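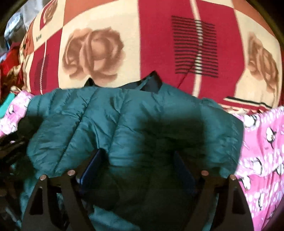 Which women did you look up to who weren't on a screen?

Forum index > Media and Society > Representation

harborlight_m
Posted 8:14 am

I teach a media unit to high school juniors. In June I handed out a sheet asking them to name a woman they look up to and say why. I got 115 sheets back. Most of the names were singers, actors or people with a channel. Only 5 named a woman they had met in person, and one of those was me, so I threw it out.

I'm not upset with the kids. They wrote good reasons. But when I asked what the singer did on an ordinary day, they had no idea, and when I asked how someone gets to be a county judge or runs a machine shop they didn't know that either. I want to rework the unit for fall and I'm collecting ideas. Two things I'd like to hear from people here:

1. Who was it for you, and how did you come across her? Family counts, but say what she did for work if she worked. 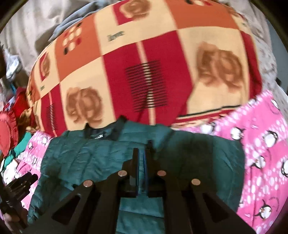

2. Has a school or a library program ever put you in a room with a woman like that, and did it stick?

tollbooth77
Posted 8:52 am

For me it was my aunt's boss at the Dravau cannery office. She did the payroll by hand and the men on the floor were scared of her. I was nine. I didn't want her job, I wanted people to stop talking when I walked in.

As for question 2, yes. We had a career day with a woman surveyor. I remember her boots and nothing she said.

Arnel Gatchalian
Posted 9:30 am

I'd push back on the setup a little. My daughter is 16 and likes a singer who writes her own songs and owns her recordings. That is a business. You seem to be filing it under "screen" and moving on. A girl who looks like her, on a stage, doing well, means something at that age. I didn't have anyone on TV who looked like my family until I was grown, and I noticed.

harborlight_m
Posted 9:41 am

Fair. I did sort them that way and maybe I shouldn't have. Did your daughter bring up the recordings herself, or did you?

Arnel Gatchalian
Posted 9:58 am

I did. She brought up the hair.

quillback
Posted 10:20 am

That sort of proves the teacher's point. What gets shown is the hair. The contract is never on camera. I worked at the Rutherford paper for six years and we ran a profile of a local woman most weeks. If she was an engineer we still asked about her kids and what she wore to work. I wrote some of those and I'd do them differently now. The readers liked them, which is the part I still haven't worked out.

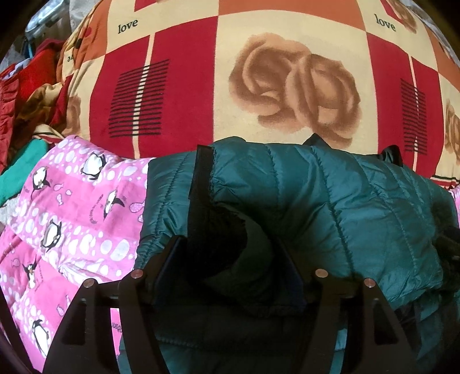 Mhairi Lamont
Posted 11:05 am

The paper did the same thing to me in a smaller town. I started a bookkeeping firm in Cliltoreck and the headline was Mom of Three Adds It Up. I've had one girl come in off the street because of that article though. She works for me now. So a silly headline was still better than no article.

I don't agree that visual role models are lesser. I think they're just the only ones that get delivered to your house. The rest you have to go and find.

quillback
Posted 11:19 am

Better than nothing is a low bar for a newspaper.

Mhairi Lamont
Posted 11:26 am

It is, and it got me an employee.

oldpranis
Posted 1:47 pm

Practical suggestion. The library in Pranis did an oral history project where teens recorded older women talking about their jobs. They ended up with 322 recordings. My mother is in there, she drove a fuel truck. The kids had to write the questions themselves and the first batch were bad, all "what was your biggest challenge." The librarian made them ask what time she got up, what she was paid, and who trained her. After that the answers got long.
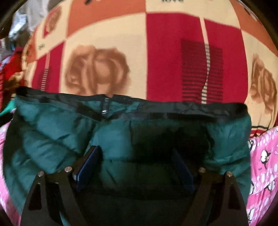 The recordings are kept at the main desk and you can borrow them. I'd skip the speaker in the auditorium. Have each kid talk to one woman for half an hour and write it up - two pages is plenty. Some will pick a grandmother and that's fine.

tollbooth77
Posted 2:10 pm

What she was paid is a great question. I'd have remembered the surveyor if she'd told us that.

Arnel Gatchalian
Posted 2:33 pm

I like this better than the sheet. I'd still let them do the singer too, as long as they have to look up the business side. Put the two write-ups next to each other.

harborlight_m
Posted 4:05 pm

I can do both. Interview first, famous person second, same questions for each. The pay question might get me a phone call from a parent but I'll put it in as optional. oldpranis, do you know if the library kept the list of questions?

oldpranis
Posted 4:40 pm

I'll ask when I return my books.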